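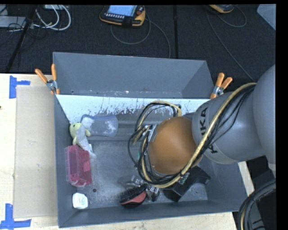
Shared workshop's bin-picking arm gets ready for its first open day

The robot arm at the Storkgate shared workshop has a proper job at last. Members have spent the winter teaching it to pick household odds and ends out of a big grey bin, and on Sunday they'll let visitors watch it have a go.

The build goes by the name of Sezer, and it's a lovely mix of serious kit and whatever was in the drawer. The arm came second-hand and had to be rewired before it would move at all. The bin is held at its far corners with orange-handled spring clamps, the sort you'd use for gluing a shelf, and blue tape marks out the corners of a beige sheet on the table beside it.

What goes in the bin changes from week to week. The current load includes a hairbrush, a pale yellow-green plush toy, a black box and a see-through bluish container, and it's the see-through things that keep everyone up late. Clear plastic is very hard for the software to make out against a grey floor, so members have been feeding it more than 700 practice picks and arguing happily over the results.

The group's best run so far is 12 picks in a row without a drop, set one evening in November (there was cheering, and somebody went out for chips). The target for the spring is 40.

Most of the software was written by members in their spare time. They call it Fleltura, and they plan to share it with other workshops once the instructions are fit to be read by anyone else. A small grant from the local repair shop Zenditz paid for new cables.

Doors open at 10am and entry is free. Visitors are welcome to bring something small and unbreakable for the arm to try, and there's a beginners' table for anyone who fancies having a go at building a gripper of their own.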